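Zakent is shutting its homeware shop in Zaltby this March, and I'm gutted - I've bought every towel rail I own there!
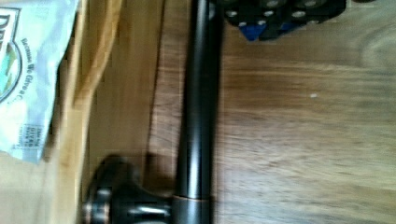

One reader reckons the rents did it, and wants the council to step in.

Zakent says 23 jobs will go, though the Medrano branch is staying open.
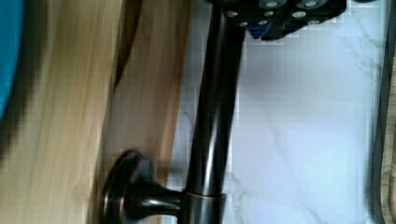
Dark bronze rod and mounting base

Kitchen bits are 25% off until the last day, so expect queues.

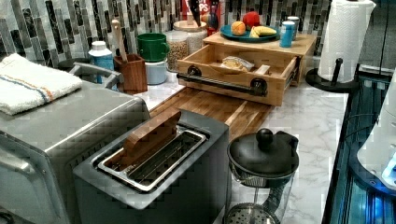
What happens next

Uveo, the bike people, have their eye on the building,
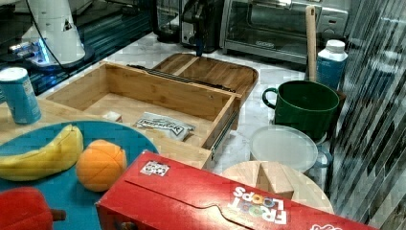
and I hear they'd keep the upstairs café - fingers crossed.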